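Shop > Desk & Cable > Hubs and Pucks > Pundside Round Hub and Puck Set

Pundside Round Hub and Puck Set
by Villaseñor

If your desk is anything like the ones we grew up with, there is a drawer somewhere nearby full of cords that belong to nothing, and a corner of the tabletop where two or three of them have braided themselves together for company. We put the Pundside set together for that corner. It is a small, friendly pair of round pieces, one white and one black, and each one is light enough to pick up and move when you decide (as I do most Saturday mornings) that the lamp should go on the other side after all.

The white piece is the hub. It is a short little cylinder with a rectangular USB port, and it sits happily beside a coffee cup without looking like it came out of an office supply closet. The black piece is the puck, low and round, with its own thin black cable ending in a USB plug. A white cable joins the two.
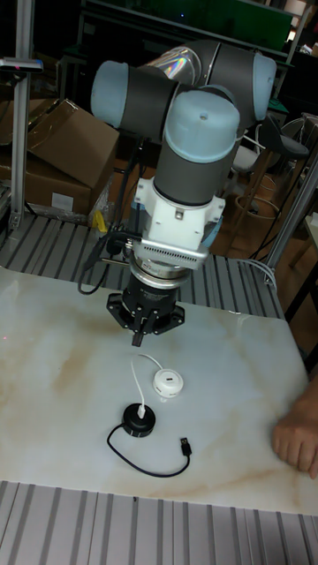 Yolotzin Meléndez wrote to us that she had been ready to send hers back over the cable, which she thought looked too thin to last, and then left it on her sewing table for the whole of November and forgot she had ever worried. We do hear that about the cable quite a bit. It is thin on purpose, so that it will lie down on the table and take a gentle curve, and the thicker cord we tried first kept springing up and catching on sleeves.

A few things people like to ask before they order. The black cable is 97 cm long, plenty for reaching the back of most desks with a nice lazy loop left over. The finish wipes clean with a barely damp cloth — please unplug everything first — and you'll want to skip the spray cleaners, which can leave the white piece a bit streaky. The set comes in a plain cardboard box with 2 spare cable ties and a folded card of instructions that we have tried hard to keep to one side of the paper.

Our first run was 800 sets and the second, coming in from the Trokosau workshop now, is 1,000, so we should be able to ship without the long wait some of you were so patient about last time. 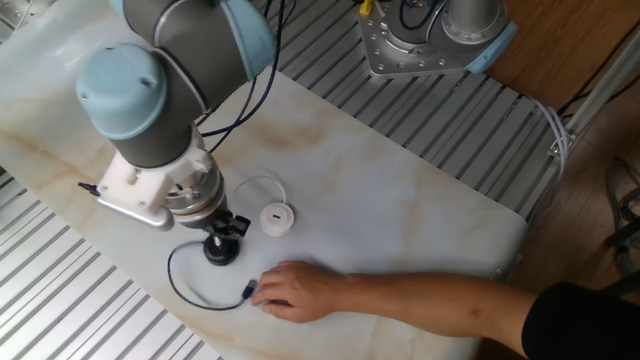
Pundside hub in white, puck in black, with USB plug.

Comments

Marcy: Bought one for me and one for my dad. He had a Tronix hub for years and grumbled about the change for a day, then asked if he could have mine too.

deskbound_ray: Any chance of the puck in white? I'd like them to match.

Lou P.: Nice set, but I wish the instruction card had bigger print. Had to get my glasses.

Contact us | Shipping and returns | © Villaseñor | Back to top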